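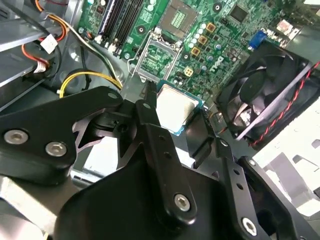
The question of how long a household should keep its office equipment deserves more attention than it generally receives. Most families in Candberg replace a desktop computer when it becomes slow, and the older machine is then placed in a closet, where it remains until a move or a renovation brings it out again. A desktop computer with its interior open, the green motherboard in plain view, is an unfamiliar sight to many of the people who have used one every day for years. It is my view that this unfamiliarity accounts for a good share of what is thrown away.

I began keeping a written record of household purchases in June, at the suggestion of my former colleague Kirsten Fehr. The record covers furniture, kitchen appliances, lamps and electronics, and it now contains 322 entries. For each item I note the year of purchase, the price, and any repair. The exercise is dull, and I recommend it. I had believed that our dining chairs were inexpensive. Once the two occasions of regluing were entered, they proved to be among the costliest items in the house.

Readers have asked what limit I apply to repairs. My practice is to decline any repair that exceeds half the price of a comparable replacement. For small appliances I set a fixed ceiling of 70 dollars. Murray Fortin, who wrote to me after the previous entry, considers this figure too low and reports spending 200 dollars on a sewing machine that belonged to his aunt. I do not dispute his decision. Sentiment is a legitimate expense, provided that it is entered as such.
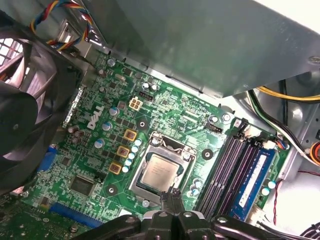 The processor area of a Dell motherboard.

The matter of storage is separate. An item kept for parts should carry a label stating what it is and when it was put away. I allow 5 years. After that period the item is offered to a neighbor or taken to the collection point on MacLeod Street, which accepts electronics in the morning only. The attendants there will not take

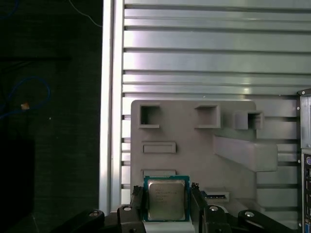

loose batteries, paint, or anything containing oil, and it is advisable to sort these at home beforehand. Mattresses are likewise refused - a rule I learned after loading one into the car.

A later entry will address warranties, including the letter I received concerning our dishwasher. Correspondence on the subject of chairs is also welcome, particularly from anyone who has found a glue that holds through a dry winter.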